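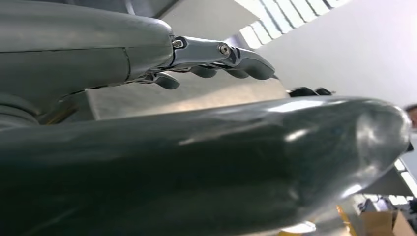

Does moving the fetching and placing of parts to a robot reduce the work of the people at an assembly site? In the site we studied, the amount of work stayed close to what it had been, but its content changed: operators carried less, and spent the time they gained on preparing parts, checking placements and dealing with stops.

4. Changes in the operators' work

4.1 Setting and material

The study was carried out at Godinho, a small firm that assembles and repacks metal fittings for other manufacturers. Its main customer during the study was Moneo. The robot was supplied and maintained by Grotesov under a service contract, and the scheduling software, Grakell, was already in use before the robot arrived. We interviewed 10 employees, 8 of whom worked on the floor in the same shift as the robot. The other two planned the orders and handled contact with the supplier. Interviews were held at the workplace and lasted until the person had nothing more to add. The first author also kept field notes, which are quoted here where they help to explain what was said.

4.2 Marking out the floor and the tables

Before the robot, operators put things down where there was room. Each person had habits, and others learned to read them. One operator described knowing from the position of a carton whether a colleague had finished with it. After the robot was introduced, places for objects had to be agreed on and kept. Areas were marked with yellow tape, both at floor level and on the work surfaces, and each area was given a name in Grakell.
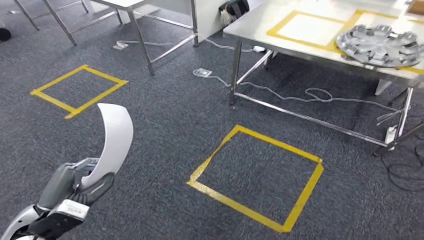
Figure 2. Work area with taped squares on the carpet and on the steel table. A tray of small metal parts rests partly inside one of the taped areas.

Agreement on the areas took longer than the planners had expected. The first layout was drawn up by Grotesov from a floor plan, and operators found that it left them reaching across each other at the table. They asked for a second layout and drew it themselves. This second version was still in use when the interviews ended, with small corrections made whenever tape had to be replaced. Several operators said that they now felt responsible for the tape in a way they had never felt responsible for the floor.

The rule about placing things inside the squares was followed unevenly. When orders were late, trays and cartons were put down over the lines and straightened afterward, if someone had time. Planners saw this as carelessness. Operators saw it as a normal part of getting an order out, and pointed out that the planners' own instructions on rush orders made no allowance for the extra step.

4.3 Preparing parts

The arrangement of small parts on trays became a task in its own right. It had earlier been done by whoever was about to use the parts, in whatever order suited them. Under the new routine one person prepared trays for the whole table. Views on this differed. Two operators liked it for the quiet and asked to be given it more often. Others found it dull and said it hurt their wrists by the end of the shift. No rotation had been set up, and the task tended to fall to the newest employee.

4.4 Watching and waiting

Most of those interviewed spoke about attention. An operator working next to the robot kept part of her mind on it, even when it was doing what it was supposed to do. Stops were short but came without warning, and restarting meant walking over, looking at what was in the hand or under it, and confirming the next step on the screen. This work did not appear in the time records, which logged a stop as machine time. As a result, the monthly figures sent to the planners in May showed a fall in operator workload that the operators themselves did not recognize.

After these results were presented to the firm, a code for assisted restarts was added to Grakell. We have no data on how it has been used.

Author contributions: Sioned Yorath carried out the interviews and wrote the field notes. Martim Matos analyzed the time records. Both authors wrote this section.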